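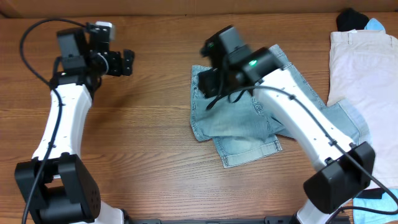

Denim shorts

Denim shorts are short trousers made from cotton twill, worn in warm weather and, by the optimistic, in May. They come in most of the colours of ordinary jeans, light blue being the usual summer choice, and many pairs began life as jeans before the knees gave out.

Folding

Shorts are awkward to fold. The legs are too short to lie flat of their own accord and the seams too thick to be argued with. The common method lays one leg over the other, back pockets outward, and then brings the hems up to the waistband. A crumpled pair should first be spread out and smoothed by hand, a stage widely known and widely skipped.

The household writer Aurélien Caron gave the garment 4 pages in his laundry manual, against half a page for the fitted sheet, which he regarded as a lost cause. He advised folding shorts on a table and never on a bed, where they tend to be left until bedtime and then moved to a chair.

Storage

Folded shorts may be stacked or stood on edge in a drawer. Long trousers are best kept in a separate pile, as the heavier garment usually ends up on top and the shorts are not seen again until autumn.

See also: Jeans; Ironing; Chair (as wardrobe)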